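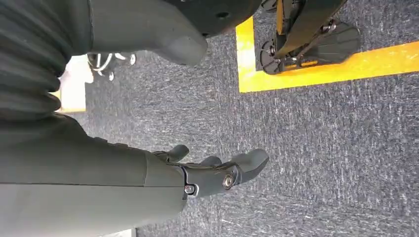 3. How I did the counting

I should own up first that this section was meant to be two paragraphs and a table. The table has gone to the appendix and the paragraphs have bred, mostly thanks to the bus timetable at Samthorpe.

The question, if you've skipped the introduction (I would have), is whether people who set out to visit every pub on a published list behave differently in the pubs from people who just fancy a pint. Do they stay as long? Do they talk to anyone? Do they ever go back? Earlier work on list-chasing has mostly looked at hills and railway stations, where you can't really offend the landlord by leaving after nine minutes.

3.1 The pubs

I picked 38 pubs in and near Samthorpe, all of them on the current county list, and left out hotel bars and anything that only opens for private parties. The town itself has the bulk of them, strung along the old coaching road, and the rest are out in the villages, where opening hours are more of a rumour. One had stopped doing lunchtimes between my ringing up and my getting there, so I sat on the wall outside with a pasty until five o'clock. It counted as a visit, but only from five.

For a comparison I used Skostberg, where there's a much shorter list and hardly anyone chases it. I'd have liked a bigger place, but I could get there cheaply and the beer was good (dark, a bit smoky, served far too cold!). I went in October, when the summer visitors had cleared off and I could get a seat with a view of the door.

3.2 Watching and asking

Each pub got 2 visits, one in the afternoon and one in the evening, and I sat in for 70 minutes each time. That length came out of the pilot. Anything shorter and I missed the slow drinkers altogether, anything longer and I'd missed the last bus, as well as being in no fit state to write anything down. I drank halves throughout, and every third one was lime and soda.

I noted when each customer or party arrived and left, what they ordered first and whether they spoke to anyone they hadn't come in with. A nod to the bar staff didn't count as talking. A remark about the dog did, so long as somebody answered it, and I went back and forth on that rule for weeks. Rezende's scale for casual talk has five grades, but I couldn't tell the middle ones apart in a noisy room, so I've squashed it down to yes or no.

Afterwards I asked people if they'd mind a short chat, and 20 list-chasers said yes. They were lovely about it. Most had the book on them, with pubs marked off in highlighter, and several wanted to know how many I'd done, which put me in an awkward spot because I'd started keeping count myself by then. I come back to that in section 5, where I own up to the whole business.

3.3 Things that may have skewed it

The obvious worry is that I look like a list-chaser. I'm on my own, I've got a notebook and I photograph the pump clips. Locals at one village pub took me for an inspector and the crisps were on the house, so I've marked that visit in the appendix and left it out of the averages.

Kesden's objection is the harder one. It says that people who chase lists choose quiet hours on purpose, so of course they talk to fewer strangers, there being fewer strangers in. I've tried to deal with this by comparing afternoons only with afternoons, and evenings with evenings. It helps a bit. It doesn't help with the pubs where I was the only other customer, and I've kept those in a separate group for the next section, along with the one where the landlord joined us both for a game of crib.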